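Visit report: open day at the Droton site, Hendbridge

I went to the open day at Droton in Hendbridge on a Wednesday in February. Droton is a small outfit that collects recordings of ordinary household jobs and sells or licenses them to people who train robot arms. I had read a fair amount about this kind of work and wanted to see how it is done on a normal working day, with people in the room and things going wrong.

Getting there was easy enough. The site is on the second street behind the old rail yard, and the sign at the gate still has the name of the previous tenant on it. Parking is tight. If you go to the next one, use the public lot by the bridge and walk back. Doors opened at 9:30 and the first group went in shortly after. There were 71 of us signed up for the day, split into groups, and each group got a host and a printed sheet with the stops on it.

The first stop was a short talk in the front room. It covered what the company does, who it works with, and how a task gets picked. Tasks come in as a plain list: fold towels, load a rack, sweep up a spill, put shoes on a shelf. Each one gets written up on a card with the starting setup, what counts as done, and what to do if something is dropped. The card is one side of one page. They told us that when a card runs longer than that, people stop reading it, and the recordings get worse.

After the talk we went through to the floor where the recording is done. Visitors stand behind a line of tape and are asked not to talk while someone is working. We watched two jobs there. The first was putting cutlery away, which was over quickly. The second was sweeping up, and we stayed for several rounds of it.

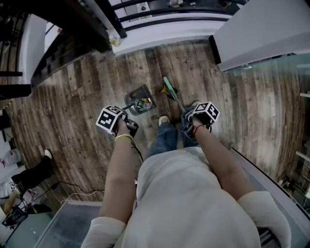

Reading time: 5 min

Sweeping was the more interesting of the two. The operator works with a gripper in each hand, and everything has to be done through the jaws. Each gripper carries a cube printed with black-and-white patterns, used to work out where the hand is at any moment. If the cube gets turned so the patterns can't be seen, that stretch of the recording may have to be thrown out. The host said new people tend to forget this for the first hour or so and then stop having to think about it.

A dustpan and broom are harder to handle this way than I expected. A person sweeping at home shifts their grip all the time without noticing. With grippers you have to choose where to hold the handle and live with it, or set the broom down and start over. On the rounds we watched, the broom was put down and picked up again more than once. That is allowed. The card for sweeping says a regrip is fine as long as it is done slowly and with both hands in view.

The debris is part of the setup too. They keep a tub of mixed small bits in several colors and scatter a handful before each round. I asked if the amount was measured and was told no, a handful is a handful, and they want it to vary.

One of the other visitors asked about pay and hours. Operators work in blocks of 40 minutes with a break after each one. Grippers are light when you first pick them up and less so after half an hour. I got to try a pair later on and my forearms agreed.

The next stop was the review desk upstairs. A reviewer goes through each recording at higher speed and marks it as keep, fix or drop. There were 1,287 recordings in the queue on the screen when our group came by. The most common reasons for a drop were a hand out of view, a cable snagging, and someone walking through the back of the room. The reviewer showed us a towel recording that looked fine to me and had been dropped for a cube covered by the towel for most of the job.

Then came the demonstration. Droton shares the building with a company called Urik, which builds the arms, and the 2 pm slot was theirs. They ran a bench arm that had been trained on recordings from the floor below. It picked up blocks and a sponge and put them in a tray. It got through the blocks without trouble. The sponge took three tries. There was no sweeping demonstration, and when someone asked, the answer was that it isn't ready to show to visitors yet. I appreciated the straight answer.

Verstraete, who supply some of the gripper parts, had a table in the hallway with jaws and finger pads you could handle. The softer pads wear out faster, and they had a worn set next to a new one for comparison. It was a good table and easy to walk past, as it was between the coats and the restrooms.

The hands-on session closed the day. You got a pair of grippers, a cup and a few clothespins, and five minutes. I got two clothespins into the cup and dropped the rest. Most people did a little better than that.

Some practical notes. Wear flat shoes, the stairs are steep. Lunch is not included and the machine in the hallway takes cards only. Photos are fine on the floor but not at the review desk. The tour runs longer than the sheet says, so don't book an early train back. The next open day will be listed on the Hendbridge events page, and places are free but have to be reserved.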